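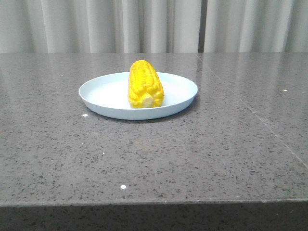 Corn on the plate, side camera, kitchen counter station.

Flatwood Project: Teaching Data Meeting
Minutes, 13 February 2025

Chair: Benjie Dela Peña
Present: data collection, training and station teams
Apologies: Espiritu (comments sent in ahead and read under item 3)

1. Minutes of the January meeting
Accepted with one fix. The Dresov arm was listed as out of service when it was only waiting on a new cable. It is back on the counter station and running well.

2. Where we are with the count
Benjie opened with the good news: we have 2,804 recorded episodes in the kitchen set, 573 of them added after the January meeting. That is our best stretch yet and there was real applause (also cake). The corn task has 287 episodes, all driven by hand by our own operators. Training would like more of those before they start the next run, and the operators said they are happy to keep going on corn, which they find more fun than the cup task.

3. Corn and plate task
Long and lively item. The last model trained on this set picks up the corn nicely when it lies with the tip toward the curtain and gets confused when it lies sideways. Training put the start-position plot on the screen and the reason was plain enough, as nearly all our starts have the cob pointing straight back. Agreed to turn it more. Operators will use 12 start angles and work through them in shuffled order.

Espiritu wrote in to ask for plate positions to be varied as well. We have been favoring the left side of the counter, and the policy has hardly any practice reaching across the seam in the stone. Everyone liked this. Some worry that moving plate and corn together will make early results hard to read, so angles come first and plate positions follow in the second batch.

Shiny counter: the curtain reflects in the stone toward the back. Asked whether we should put a mat down. Training would much prefer to keep the shine, as the real kitchens we hope to visit will have it too. No mat.

4. Labels
We have "corn", "corn cob" and "yellow corn" in the instruction text, typed by different people. Training is glad of some variety in wording but wants it done on purpose. Dela Peña to write a short list of phrasings that operators can pick from at the start of each episode.

Failed grasps: keep them, mark them as failed, and please do not stop recording early. The recoveries are some of the most useful things we have! One clip of a slip followed by a second try was played twice by request.

5. Flatitus
The review tool (still called Flatitus, no one has come up with anything better) now shows the side camera and wrist camera together. Checking is much quicker. Request for a key that jumps straight to first contact. Tools will look at it.

6. Actions
Operators: corn episodes with the new start angles
Benjie: phrasing list
Training: fresh start-position plot once the first angle batch is in
Tools: first-contact key in Flatitus
Station team: wipe the counter before each session and check that the side camera mount is tight

Next meeting when the angle batch has been reviewed. Benjie will send the time.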